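I bought the Bradbridge Study Bible Journal in December, mostly because my old notebook had fallen apart somewhere in the middle of Leviticus (fitting, if you've ever tried to read Leviticus straight through). I've been using it every morning at 6:30 with my coffee, so I figure I've earned an opinion.

The idea is simple. It's a hardback workbook that takes you through Genesis and Exodus in 55 short readings. Each one has a passage, a page of background, and two ruled pages for your own notes. Manalo puts it out, the same folks who did the Psalms one my sister swears by, and the writer is Pirmin Haslinger, whose name I didn't know before this.

What I love is the background pages! The chapter on the rivers of Eden had me digging out an old atlas, and the one on Cain's city made me stop and reread a verse I must have heard a hundred times. Haslinger is good at saying "people disagree about this" and then giving you both sides fairly. He doesn't push you. When he gets to Noah he lays out the different ways people have read the flood, and then he leaves you with a question and all that blank space, and off you go.

The paper is good too. I write with a wet, inky pen and only saw it come through twice, both times where I'd gone over a word again and again. It lies flat from the first page, which my old Jenard never did.
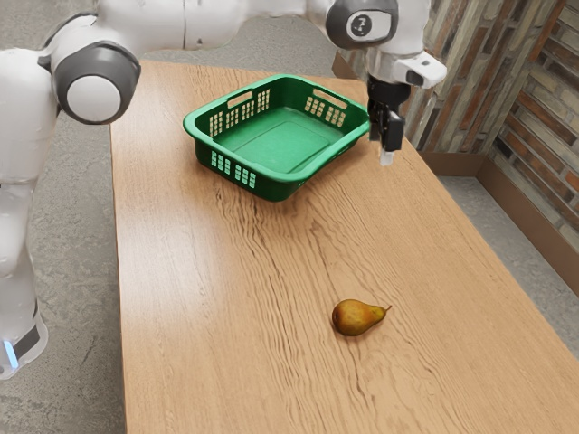
Areeba Mughal wrote to me after I mentioned the journal in my last post, and she was a lot less happy with it than I am. She said the Exodus half feels rushed, that the plagues get two readings between them while the genealogies in Genesis get four, and that she ended up taping in extra sheets to have room for everything she wanted to say about Pharaoh's hardened heart. She also thinks the questions get easier as the book goes on, when you'd want them to get harder.

I went back and looked, and she's right about the plagues. I'd sailed through them without noticing, probably because I was so pleased to be out of the genealogies. I don't agree about the questions, though. The one on the golden calf (what were the people afraid of?) kept me busy for most of a week.

My own gripes are smaller. The ribbon is too short, so it slips up into the book and you have to fish for it. The maps at the back are printed in a pale gray that I can't read before sunrise, even with the lamp on. And there's no index! If you want to find what you wrote about Hagar, you'd better remember where Hagar is.

Can you use it with a group? We tried it for a month at Hazel Blackwood's house and it went fine, but it's really built for one person and a quiet table. The Ludell workbook is better if you want discussion prompts, though the notes in that one are thin and the cover curls.

Would I buy it again? Yes, and I'd get the second volume tomorrow if it existed. I'm on reading 51 now and I've started going slower so it won't be over. If you already own a shelf of commentaries you may find the background pages a bit light, but for me they've been just enough to get the pen moving. I do wish they'd fix that ribbon. I've glued an extra inch of yellow yarn onto mine for now.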